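Cetoddale Robotics Unit 2: Course Handout 5
Two-arm pick and place: paper cups and the cup stand
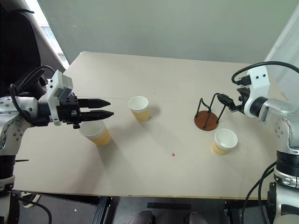
Last year's group left a remark in the logbook that both arms should never be sent to the middle of the table at once, and that most of their failed runs came from doing so. We have kept that as a rule for this term.

Task
Each team writes a program that gets the paper cups onto the wire stand using both arms. One arm steadies the stand while the other brings the cup. Cups may start anywhere inside the marked reach area on your Disska worksheet.

Settings
Approach speed: 35 mm per second within 300 mm of a cup. Full speed is fine elsewhere.
Grip: start at the lowest force and work up. Paper cups crush easily and a dented rim will throw off the next grasp.
Home position: both arms back over their own side before a new run.

Marking
The practical is worth 35 marks. You lose marks for a cup knocked over, but not for a run you stop yourself. Stopping early is good practice. Programs longer than 667 lines won't be read.

Before you come
Read the Zuccaro notes on frames of reference, page 53 onward. Check that your wrist calibration file loads. If the colours in your depth view look washed out, redo the calibration at the bench.

Logbooks are due in December, with a printed copy of your final program stapled in at the back.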